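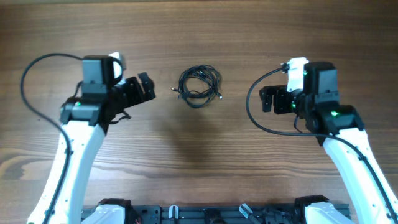

Gindwood Refurbishing Workshop
Progress report to the Chung Fund, second period
20/12/2023
Prepared by Sum-yee Yau, workshop manager

Dear Hubert,

Thank you for your patience with us over the past few weeks. I had meant to get this to you sooner, but the run-up to the end of the year is always our busiest stretch, with offices clearing their cupboards and sending us everything they find in them, and I wanted to wait until Pao-chu had finished her round of talks with the bench staff so that I could tell you properly how people are getting on.

You will remember that your grant pays for the two-armed station on the cable bench, the training time that goes with it, and part of Jui-lin Kong's wages while she looks after it. The station was bolted down in September and has been in use on most working days since then. Flestico, who supplied the arms, came back once to move the mounting rail a little closer to the table edge, and we have had no call to ask them again.

The work itself

We began with loose black cables of the thin sort, one at a time, laid on the bare tabletop. The arms have to find an end, lift it, draw the coil open and lay the cable out so that the person beside them can look it over and put it through the tester. It sounds a small thing when I write it down! Anyone who has spent a morning at that bench will tell you otherwise. A neatly tied cable is no trouble, but most of ours come in wound anyhow, with a loop or two hanging off and the plug tucked in among the strands, and those are what Jui-lin has been spending her afternoons on.

In this period the station was given 1,000 cables. Of these, 153 had to be finished by hand, mostly because a plug had caught inside the coil and the arms pulled the whole lot tighter. On a good day it now gets through up to 80, which is slower than Cheuk-hei Tsai with a cup of tea at his elbow, as he has pointed out to me more than once. We did not promise you speed, and I would still rather have it slow and gentle with the plugs.

What has changed for people

This is the part I most wanted to write about. Untangling used to be shared out among everybody and was disliked by nearly everybody, and it was hard on the hands. Pao-chu Mak, who keeps our health and safety book, had been hearing about sore thumbs and wrists for years. She tells me the complaints have eased this autumn, though she would like to see a full year before she puts it down to the station, and I think that is fair.

Cheuk-hei has moved across to testing and sorting for most of his week. He was doubtful to begin with (he asked me straight out whether his hours were safe, and I was glad to be able to show him the rota). Nobody has lost hours, and the 2 newest members of the bench team are learning to start, stop and reset the arms. They have picked up the habit of checking for the green lights on both arms before they begin, and I no longer have to remind them.

It has not all been smooth. A couple of people find it dull to sit beside the station, waiting for it to make up its mind, and one asked to go back to packing, which we arranged. We have also shortened the turns at that bench, so it is now a half-day at most.

Next period

Jui-lin would like to try thicker cables, and then two in a tangle together. She is keeping her notes in Gindia, our stock system, so that each fault is recorded next to the batch it came from. I should also like to put a little of the unspent training money towards a better chair for that bench, if you have no objection. A short note from you would be enough for our records.

You would be very welcome to come and see it working. Mornings are best, and do let Pao-chu know beforehand so she can find you some safety glasses.

With warm thanks from all of us,
Sum-yee Yau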